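用了一个九月的Hundwood折叠晾衣架

先说结论：能晾，也能折，但这两件事最好别指望同一天做完。

Hundwood这个架子我是九月初买的，店家页面上写着“单手收折”。我试了一个月，单手确实收得起来，前提是另一只手在扶墙。架子展开有三层，最上面那层挂衬衫刚好，中间那层适合袜子，最下面那层离地太近，适合猫。

承重标的是10公斤。我把两条湿浴巾和一件帽衫放上去，横杆弯出一个很有礼貌的弧度，像在鞠躬。干了以后它又直回来，这点我给分。轮子一共四个，带刹车的2个，偏偏装在同一侧，所以刹住以后它会绕着自己慢慢转，晾衣服的时候颇有陪伴感。 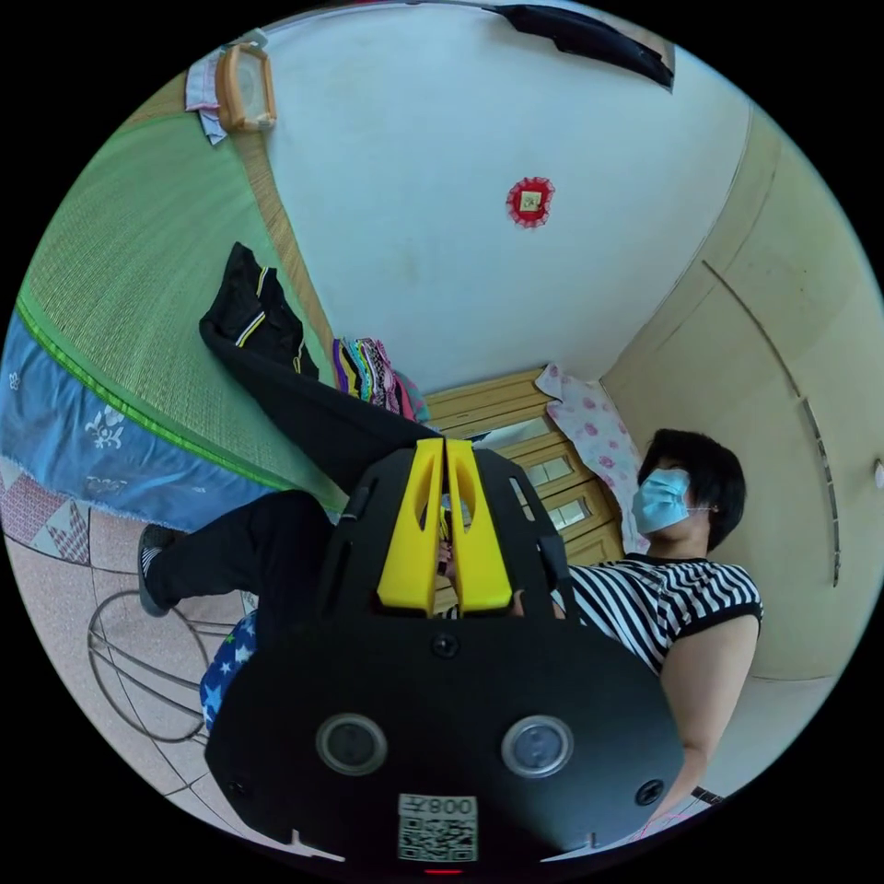

再说我最在意的夹子。Hundwood随架子送一包，灰色，弹簧很硬，夹过的T恤肩膀上会留两个小坑，穿出门像刚被人拎过。后来换了Kumico的，力道温和，可惜颜色也灰，掉在阳台地砖上要靠脚底去找。我的要求其实不高，来一对上图那种亮黄色就行，中间也开个椭圆孔，掉了一眼能看见，收的时候还能穿根绳子挂起来。写信问过Kumico客服，回信的Xiomara Szabo很客气，说灰色“百搭”。搭地砖是挺搭的。

价钱方面，架子加运费38块多，夹子另算。同事Tobias Begay买的是Ginting那款，贵一倍，横杆粗，不鞠躬，但折起来有一扇门那么大，他最后把它放在门后面，门从此只能开一半。

适合谁：一个人住，衣服不多，阳台朝南。家里有牛仔裤爱好者的，请直接看Ginting，顺便量一下门。

说明书印的保修写着“至2037年”，我把它和发票夹在一起了，用的是那包灰夹子，纸上已经有两个坑。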